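Hilo sobre navegación "autónoma" en exteriores, que llevo desde julio mordiéndome la lengua. 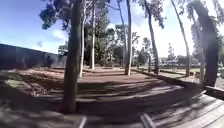 1/ El proveedor, Ostix, vende su planificador local con una frase preciosa: "se adapta a cualquier terreno". Llevo dos meses con él en el parque de Fotville y todavía no sé qué entienden por cualquiera. Ni por terreno.

2/ Empiezo por las sombras. El mapa de costes sale de una red de segmentación que mezcla color y profundidad. Un tronco proyecta una franja negra sobre la tierra y la red duda: ¿zanja?, ¿bordillo?, ¿nada? En la duda sube el coste, y el planificador se pone a rodear una cosa que no tiene altura.

3/ La respuesta del soporte: "bajad el peso de la cámara". Vale. Lo bajé. Entonces deja de distinguir el camino del mantillo, porque en la nube de puntos los dos son un suelo más o menos plano. Elige tu veneno.

4/ Números, que luego me dicen que opino mucho. 23 recorridos de punta a punta con la configuración de fábrica. 15 completos. En 4 tuve que coger yo el mando. Los demás terminaron con el planificador en recuperación, girando sobre sí mismo hasta agotar el tiempo.

5/ "Pero 15 de 23 no está mal". Para una demo, no. Para dejarlo solo en un sitio por donde pasa gente, ya me contaréis.

6/ Lo que más me irrita es que el registro no guarda el mapa de costes por capas. Guarda el mapa ya fusionado. Ves que una celda era letal y no hay manera de saber quién lo dijo. Depurar así es leer posos de café.

7/ Al final Jayanthi Thevar escribió un nodo que publica cada capa por separado y las graba con su marca de tiempo. Lo hizo en una tarde. Llevábamos semanas pidiéndolo en un ticket.

8/ Con eso se vio enseguida otro problema: la capa visual llegaba con retraso respecto a la odometría. Si el robot gira, la sombra "obstáculo" se pinta corrida y deja rastro en el mapa. El rodeo se hace más grande y más tonto.

9/ Compensado el retraso, mejora. No voy a dar porcentaje porque todo lo he probado con sol. Cuando tenga días nublados y suelo mojado hablamos.

10/ También probé el filtro de Tang, que en teoría quita sombras antes de segmentar. En sus vídeos, una maravilla. En mi camino se lleva por delante los bordes de madera oscuros, que son justo lo que NO quiero que desaparezca. Desactivado.

11/ Y otra cosa: la lente. Con tanto gran angular los troncos de los lados salen curvados. Si rectificas, pierdes campo. Si no rectificas, la red ve árboles que no se parecen a los de su entrenamiento. La documentación le dedica 2 líneas.

12/ Me preguntan por Pekley, que "lo resuelve de extremo a extremo". Puede ser. Pedí los registros de un recorrido fallido, uno cualquiera, y me mandaron un folleto.

13/ No digo que no funcione nada. El control de bajo nivel es muy bueno, sigue la trayectoria que le des casi sin error. La trayectoria que le dan es otro asunto.

14/ Subiré el nodo de las capas cuando Jayanthi limpie el código. Si alguien tiene registros en bruto con sol bajo y árboles, los cambio por los míos. En bruto, por favor, vídeos montados no.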